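# The gray bin and the big table, November

Welcome, and thank you for stopping by! We get so many kind notes from folks in Ullville and Dillham asking how the sorting tables are coming along that I thought I'd put up a little page (I meant to keep it short, and you'll see how that went). The workroom at Urthorpe has always been a place where things pile up faster than they get put away, and this fall we decided to do something about it, one bin at a time.

Most of the furniture came out of the old Kwiatkowski building, where about 40 tables were going for next to nothing. We took 2 of them home and wished we'd had a bigger truck. Si-woo Do spent a whole evening sanding the tops, and I still like to run my hand over them when I walk by.

## At the table

The open gray bin on the light wooden top, with its tall sloping sides. It has earned every one of those scuffs and scratches on the floor of it, and I wouldn't trade it for a new one. You'll spot the shiny clear tape along the back, too.

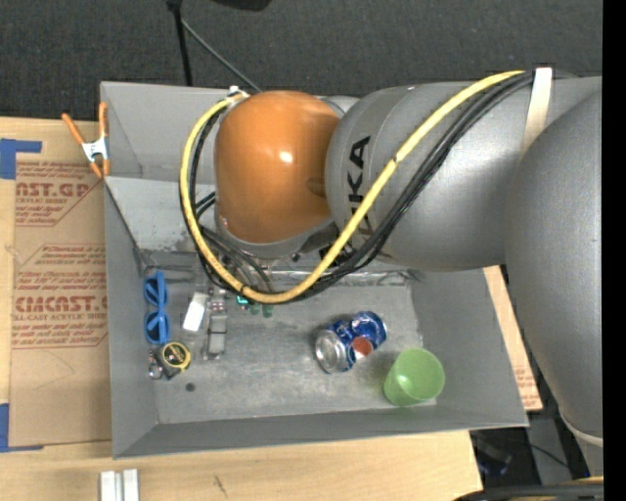

## More to come

The shelves are next, once the paint is dry and somebody finds my good level. If you'd like to lend a hand with the labels (there are 200 to write!), come by any morning after the coffee's on.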